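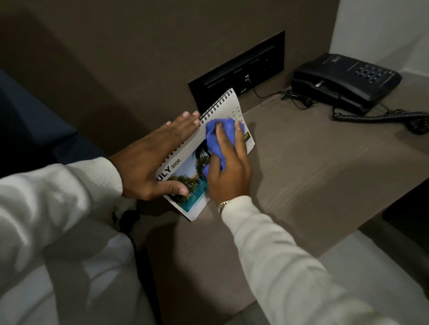 Preguntas frecuentes - Kit de grabación Nelen

¿Qué es el kit Nelen?
Un equipo de cabeza para grabar tareas manuales desde el punto de vista de quien las hace. Las grabaciones sirven para entrenar robots de limpieza y de servicio de habitaciones.

¿Qué incluye la caja?
La cámara, la diadema ajustable, 2 baterías, el cargador y una funda. La tarjeta de memoria se vende aparte.

¿Cuánto cuesta?
2299 euros, impuestos incluidos. El envío a la península es gratuito. Para Canarias, Ceuta y Melilla hay que pedir presupuesto.

¿Qué tareas se pueden grabar?
Cualquiera que se haga con las manos delante del cuerpo: pasar un paño por un calendario de mesa, ordenar los cables de un teléfono, doblar toallas, hacer una cama. El catálogo Simiyu trae 200 tareas de hotel ya redactadas, con sus instrucciones para el operador.

¿Hace falta ropa especial?
No. Se puede trabajar con manga larga, reloj o pulsera. Si el conjunto de datos exige guantes, la ficha de la tarea lo indica.

¿Funciona con poca luz?
Sí, en interiores con lámparas normales. Con luz muy cálida conviene fijar el balance de blancos antes de empezar - está en el menú Imagen, segunda pantalla.

¿Cuánto dura la batería?
Depende de la resolución. La cámara avisa con un pitido cuando queda poca carga y cierra el archivo antes de apagarse.

¿Qué pasa con los textos y los datos personales que salgan en la grabación?
El programa Durkier difumina caras y pantallas. Los textos impresos, como calendarios o etiquetas, se conservan salvo que el cliente pida lo contrario. Las páginas con anotaciones a mano hay que retirarlas antes de grabar.

¿Puedo alquilarlo?
Sí, por un mínimo de 6 días. Se pide una fianza, que se devuelve tras revisar el equipo.

¿Dan formación?
Una sesión por videollamada con Dennis Mfinanga, incluida en la compra. En alquiler se paga aparte.

¿A quién escribo si tengo un problema?
Averías y garantía: Barnabás Gulyás. Facturas y devoluciones: Mwangi Nyaga. Los dos atienden desde el formulario de contacto de Fodton, en español o en inglés.

Última actualización: jueves 6 de febrero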